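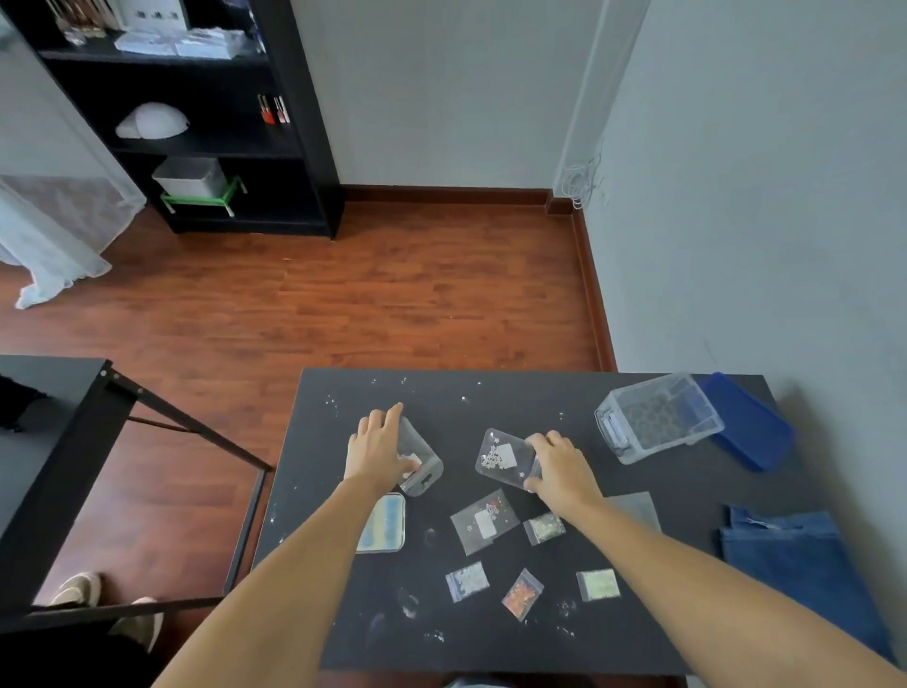 Contact labels are the part of learning-from-people work that I put off for the longest time, and I now kind of enjoy them, so let me show you how I do it. If you want a robot to learn a tabletop job from first-person video of human hands, the hand positions only get you halfway. You also need to know when each hand is touching something, what it's touching, and what kind of touch it is. Clear plastic makes this a pain. Take the two little square containers: the left hand has its fingers pressed down on top of one, the right hand is gripping the side of the other, and a hand detector will happily tell you "two hands, two objects" and stop there. For a robot those are two very different commands. One is a push down, the other is a grip from the side, and if your labels mix them up your policy will too.

I do all of this in Comley, our little in-house labeling tool, but anything that lets you scrub video and tag a time range will work. The steps are the same.

What you need before you start

A set of clips. My current set, Bunside, has 195 of them, all tabletop craft sorting, and I keep each clip under 1000 frames (longer than that and I get sloppy near the end).
Hand tracks. I use whatever our tracker gives me and don't fix it up by hand at this stage.
A text file with your contact types written out in plain words. More on that in a second.
A decent monitor with the brightness turned up. My tables are black, and dark sleeves on a dark table are no fun at all.

Step 1: Write down your contact types

Please do this before you open a single clip! I started out with a beautiful tree of grasp types from the literature and threw it out in one afternoon. What I use now is short:

none: hand is in the air or doing nothing
rest: hand is lying on the table or on an object, not doing a job
press: force goes down into the object, fingers are not wrapped around it
side grip: fingers and thumb on the walls of the object
pinch: fingertips only, for bags, cards and other thin stuff
unsure: you can't tell

Keep unsure. I mean it. Fredy Arboleda, who labels with me, used it constantly in his first week and apologized for it, and those clips ended up being the most useful ones we had for finding the holes in my definitions.

Step 2: Label one hand at a time

Go through the clip with only the left hand in mind, then go back to the start and do the right. It feels slower. I timed myself both ways on a small batch and the difference was tiny, and my mistakes dropped a lot, mostly places where I'd given both hands the same label out of habit. When both hands are working on a pair of similar objects it is so easy to tag them as doing the same thing.

For each change, mark the first frame where you'd bet money on the new state. Don't try to find the exact instant of touch. With see-through plastic the fingertip and the wall kind of melt together for a few frames, and you can waste your whole morning going back and forth over them.

Step 3: Name the object by what you can see of it

Clear containers confuse people here. Is the object the box, or the confetti inside the box? I always label the thing the skin touches. If a hand is on a closed container of white stars, the contact object is the container, and the stars go in a separate "contents" field that the contact model never sees. Early on I labeled some clips by contents, and my model learned that anything white and glittery was worth grabbing — and a black table collects an awful lot of white glitter specks.

Small bags are their own thing. A bag of sequins changes shape every time somebody picks it up, so I give each bag a short name from its color and stick with that name for the whole clip. "Orange bag" is plenty. If two bags are close in color, use where they are at the start of the clip.

Step 4: Add the reason for a press

This is the one field I added that I haven't seen in other people's setups. For every press, I write one word for what I think it's for: hold, close, flatten, slide. A single frame can't tell you which, so watch a second or so on each side before you pick. If it's still not obvious, leave it blank. I left it blank a lot.

Why bother? In the Gelari runs (Gelari is our two-arm setup) the policy kept pressing on lids and then just staying there, like it was waiting for a bus. Splitting press into hold and close fixed most of it for us. The holding arm still stays put, as it should, and the closing arm lets go and moves on.

Step 5: Do a second pass with somebody else

Fredy and I each label every clip without looking at the other's work, so 2 passes per clip, and then I run the Betancur script, which lines up our time ranges and lists where we disagree. I don't care about small timing differences. I care about places where he said rest and I said press, or where one of us said unsure.

We settle those out loud, over the clip, with a coffee. If we still can't agree it goes in as unsure and the training code skips that stretch. It's tempting to let the senior person win, but then you're training a robot on one person's stubbornness (mine).

A few things that trip people up

Reflections. On a glossy lid, the reflection of a finger can look like a touch. Check if the finger and its reflection meet.

Hands that hide things. When the palm covers the object, keep the last label you were sure of until you see it change. Don't flip to none just because the object vanished.

Cloth near the edge of the table. Sleeves and folded fabric get picked up as objects by the tracker. I mark them as background once at the start of the clip and move on.

Slicing clips in the middle of a contact. Our cutting script used to do this and the first label in the new clip had no start. Back up to the last none on both hands and cut there.

Once your labels are in, train on a small slice first and play the predictions back over clips the model hasn't seen. I look at press against rest before anything else. If those two are swapping places, go reread your Step 1 file and tighten up the wording, then relabel just the stretches that use those two types.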